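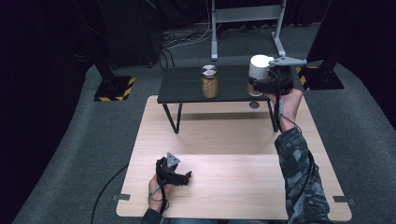 The Right to a Second Use: Why Repair Belongs in Public Policy

By Mwangi Kioko
February 2018

Most households own at least one thing that stopped working and was never thrown away. It sits in a closet or a garage, kept out of a sense that it ought to be fixable. The owner may have called the manufacturer, learned that the part was no longer sold, and put the matter off. After a year or two the item goes to the curb.

Public debate treats this as a private matter. A toaster fails, a family buys another one, and the only parties involved are the family and the store. This essay argues that the public has a direct interest in whether ordinary goods can be repaired, and that local and state governments have been slow to act on it. The costs of short-lived goods are paid in large part by people who did not choose them.

Consider the city of Rivera, where the sanitation department publishes a yearly count of the items it collects by special pickup. In the most recent year the department handled 2,931 pieces of furniture and household equipment. Inspectors judged that 816 of them needed only a minor repair, such as a replaced hinge, a new cord or a tightened joint. The city paid to collect, haul and bury every one. Those charges appear on the tax bill of residents who have never put a chair at the curb in their lives.

It is fair to ask why the owners did not simply make the repairs. In many cases they tried. The difficulty begins with information. Manufacturers once printed a parts diagram on the last page of the manual, and some still do. Many have moved this material behind a dealer login, or have stopped producing it. A person with ordinary tools and an hour to spare cannot be expected to guess the thread size of a bolt or the rating of a fuse.

The second difficulty is the parts themselves. Drikon, a maker of small kitchen appliances, sells replacement lids and blades for two years after a model is discontinued. Its competitor Pendora does so for ten. Both companies sell comparable products at comparable prices, and both remain in business. The contrast suggests that a longer supply period is a matter of choice and planning, well within the reach of a firm that wishes to offer it.

The third difficulty is design. Glue has replaced screws in many goods. Batteries are sealed inside cases that cannot be opened without breaking them. Flat-pack furniture is often held together by fittings that work once and lose their grip if the piece is taken apart for a move. These decisions save money in the factory, and some of the saving does reach the buyer. The buyer cannot see at the store, however, what has been given up in exchange.

Opponents of regulation raise several objections, and they deserve a serious answer. One is safety. A poorly repaired heater can start a fire, and manufacturers worry that they will be blamed for it. The concern is sound, yet it argues for better instructions. People already open their appliances, with or without guidance. A manual that states plainly which repairs are suitable for the owner and which should be left to a trained technician would leave everyone better protected than the present silence.

A related objection concerns price. If firms must stock parts for longer, the argument runs, they will charge more for the finished product, and families with the least money will suffer first. There is some truth in this. A modest increase in the price of a lamp is a real cost to a household on a tight budget. But the same household bears the heaviest burden when the lamp must be bought three times in six years. Low prices at the register can hide a high price over time, and those who cannot afford to buy in quantity or in advance are the ones who pay it.

The final objection is that consumers do not care. Surveys of shoppers, it is said, place appearance and price far ahead of durability. Such surveys measure choices made under poor conditions. A shopper comparing two coffee makers on a shelf has no means of learning which can be repaired. Food labels were once thought to be of interest only to specialists. They are now read every day by people with allergies, parents of young children and many others.

What, then, should be done? The proposals made here are limited in scope. First, any durable good sold for use in the home should carry a plain statement of how long the maker will supply parts. The law need not set the length of that period. It need only require that the period be disclosed on the package, in print a person can read.

Second, repair manuals and parts lists should be available to the public without charge for as long as the product is on sale, and for a reasonable time afterward. Independent repair shops depend on this material. Grolby, a town of modest size, had four such shops twenty years ago and has one today. Its owner turns away work every week for lack of documents that the manufacturers already possess.

Third, cities should direct a small share of their disposal budgets toward keeping usable goods in use. A grant of $3,000 would equip a shared workshop in a branch library with hand tools, a bench and a set of common fasteners. The sum is small beside the cost of a single truck. Where staff with the proper skills are available, the workshop could also offer evening classes in basic furniture and small appliance repair. School districts that closed their shop rooms may find that many adults would welcome the instruction their children no longer receive.

None of these measures would oblige anyone to repair anything. A family that prefers to replace a worn table would remain free to do so. The purpose is to restore an option that earlier generations took for granted and that has been withdrawn with very little public discussion.

The state legislature held one hearing on product repair in January and adjourned without a vote. Members asked for further study of the effect on retailers. Such a study would be useful - provided that it also examines the cost to cities, whose officials were not invited to testify. The sanitation figures from Rivera are public and could be entered into the record at the next session. Other cities should be asked to supply their own before the bill returns to the floor.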